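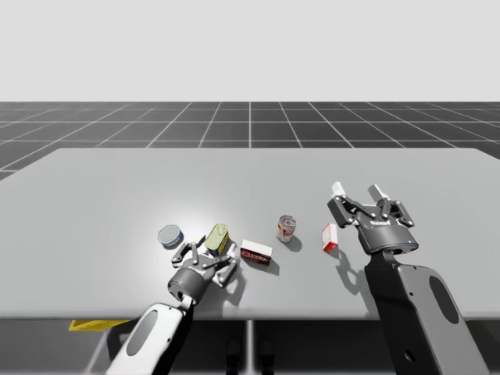 Budgeting for a two-arm cell: purchase both arms now, or simulate first?

Posted by Hsieh_Procurement

Our department is preparing an equipment request for a small packing line that handles grocery items, mainly cans and small cartons. The proposal under review calls for two arms from different product lines facing one shared table, each with a two-finger gripper. The engineering staff have built the cell in simulation and wish to continue in that form for 6 more months before any hardware is ordered. The finance office would prefer that the full purchase be made in the present budget year, as unspent equipment funds do not carry over.

I am asked to recommend one course or the other by July. I would be grateful for advice on the following points. Is it customary to buy the grippers separately from the arms? How much of the budget should be held back for items that do not appear on the supplier's quotation? Is a simulated cell accepted as sufficient grounds for a purchase of this size? We have one quotation from Custaden, which lists the second gripper at $3,390 and does not mention installation.

Gremow Plant Services

Grippers are commonly quoted separately, and you should ask for them on separate lines even where the supplier offers a package. This allows you to replace one model without reopening the whole order. Please confirm that each quotation includes the mounting plate, the cable, and any software license required to operate the gripper from the arm's own controller. These are frequently omitted.

With regard to the reserve, our own office holds back 40 percent of the price of the arms. That figure covers guarding, the table and its anchoring, electrical work, operator training, spare fingertip pads, and one return visit by the installer. Other offices hold back less, and some have had to submit a second request in the same year. As your quotation does not mention installation, you should assume that it is excluded until the supplier states otherwise in writing.

A simulated cell is generally accepted as evidence of layout and reach. It is weaker evidence for grasping. A short round can and a narrow box standing on end behave quite differently when a finger touches them slightly off center, and the friction values in a model are often estimates. I would suggest that your request include a paid trial at the supplier's site using your own items, filled to their normal weight. The trial fee may be credited against the purchase if this is agreed beforehand.

You may also wish to divide the order. One arm and one gripper can be bought in the present year, with the second set written into the contract as an option at a fixed price. Your finance office will need to advise whether funds can be committed to the option.

Nonik_Facilities

We waited 9 weeks for delivery, so check lead times before you promise anything by July. Also check the floor. Ours had to be leveled and it was not in the budget.

Custaden is acceptable in my experience, but their service desk is slow to reply on Tuesday mornings.

Bench_and_Line

I agree with most of the first reply but would not divide the order in this case. If the two arms share one table, the principal risk is that they obstruct one another, and that cannot be tested with a single arm installed. The simulation should be used for precisely this purpose while the order is being prepared. Ask the engineering staff to record every layout in which both grippers must reach the same part of the table, and to state the smallest clearance found. That record can be attached to the request.

Please note also that two different arms may require two controllers, two service contracts, and two sets of spare parts. If there is no firm technical reason for the difference, obtain a price for a matched pair before proceeding.

Contact the moderators | Copyright the respective posters | Back to top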